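Budgeting for a second set of hand-held grippers – purchase now or wait?

Community Help > Equipment and Workshop > Planning and Purchasing
Tags: grippers, budget, consumables, shared space

Posted by Daiane Dantas

Our office is preparing its equipment request for the coming year, and I have been asked to submit a line for hand-held grippers of the kind used to record manual tasks. We currently work with one operator at a time. The proposal is to move to two operators, each with a pair of grippers, a head-mounted camera and a laptop within reach.

The ceiling for the request is $3,000, excluding computers. Cutberg has offered to quote for complete pairs. Bonesar sells the finger pads and printed marker cubes separately, which may suit us better if those are the parts that wear out first.

The work is done in an ordinary office room, among desks that remain in use.

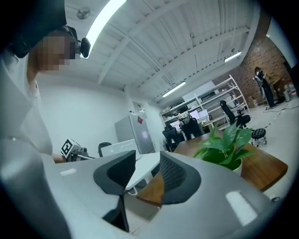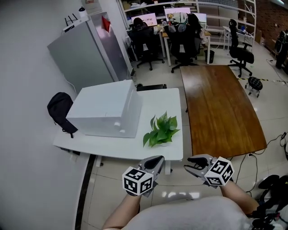 I would be grateful for guidance on three matters. First, should spare pads and markers appear in the capital request or in the operating budget? Second, is it reasonable to buy one additional pair now and defer the rest? Third, does a second operator require a dedicated table, or may desks be shared? Purchasing at our site closes in April and late changes are not accepted.

Solange Bezerra

I prepared a similar request for the Guimarães office and can offer the following.

Place the spares in the operating budget. Our finance office returned the first version of our form because pads had been listed beside the grippers, and pads do not meet its threshold for equipment. We now hold $1,000 a year under supplies for pads, markers, fasteners, straps and replacement cables. In our first year we used slightly more than half of it, and most of that went to cables.

On the second point, I would buy one pair and request a written price for the next, valid for the full budget year. Ask Curtberg or whichever supplier you choose to state delivery charges on a separate line. Ours were combined with the unit price, and we could not compare the offers properly until they had been reissued. (Correction: Cutberg. My apologies.)

Please also confirm that the new pair will be the same version as the one you own. A change in finger shape or marker size may mean that recordings from the two pairs have to be handled separately, and the staff time for that will not appear on any quotation.

As to the table, sharing is workable when the operators take turns. If both are to work at once, I recommend that each have a separate surface and that a clear walkway be marked between them. We purchased a plain worktable from Pliltwood, 52 inches long, and it has been adequate for small household tasks. Measure the doorway before ordering. Floor cable covers should be included in the same request – they are inexpensive, and our safety office asked for them in any case.

pliltwood_fan

Just get the table. You can never have too many tables. The 50 inch one is fine also and ships faster.

Guimarães Facilities Desk

To add to the reply from Solange Bezerra: the request should name the person responsible for charging, storage and monthly inspection. Requests without a named person are held at our site until one is supplied. We also ask for a lockable cabinet when head-mounted cameras are purchased. Where an existing cabinet will be used, state its location on the form and no further funds are needed.

Daiane Dantas

Thank you. I have moved the pads and markers to supplies and reduced the capital line to one pair, one camera and the cable covers. The table will be submitted under furniture, as that budget is held by a different department. I am still waiting for Bonesar to confirm whether its pads fit the Cutberg fingers and will post the reply when it is received.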